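Nestel 3 review: a capable photo editor for tablets, with a few gaps

Last updated: 17th June

Nestel has been on the desktop for years, and version 3 is the first to bring the full layer system to tablets. I have used it for three weeks on a mid-range tablet with a pen, mostly for product shots and a batch of holiday pictures that had been waiting since September.

Setting up is quick. You sign in, choose where your files are kept and pick one of two layouts. The compact layout hides most of the tools behind a single button and suits smaller screens. I moved to the full layout after a day and stayed there.

Layers, masks and blend modes all work as they do on the desktop. I opened a file with 55 layers and could scroll, zoom and paint without any delay worth mentioning. Past that it starts to struggle. A poster at 300 dots per inch took a while to open and the app closed once when I tried to merge everything — the autosaved copy was intact when I went back in.

The selection tool is the best part. It finds edges well on hard objects and fairly well on hair. Cables and thin straps still need tidying by hand, and the pen makes that easy enough. Text is weaker. You can't set type along a curve, and imported fonts sometimes vanish from the menu until you restart.

Syncing goes through Ellholm, the company's own storage service. My library of 3,831 pictures went up overnight. Edits made on the tablet showed up on my laptop within a minute or so. You can turn syncing off and work from local files, but the setting is buried three menus deep.

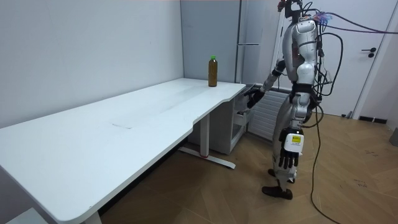 Silver and white panels against black joints, with cables hanging behind.

Export covers the usual formats, and you can save your own presets. Batch export is missing, so anyone handling a lot of pictures will still need the desktop version for that job.

Nestel 3 is sold by subscription, with a free trial. If you already pay for the desktop version the tablet app is included, and I would install it today. New users who mainly want quick colour fixes will find Landry cheaper and simpler.

Related
Landry for tablets: first impressions
Ellholm storage plans compared
Solturdale pen review
How to move your photo library to a new laptop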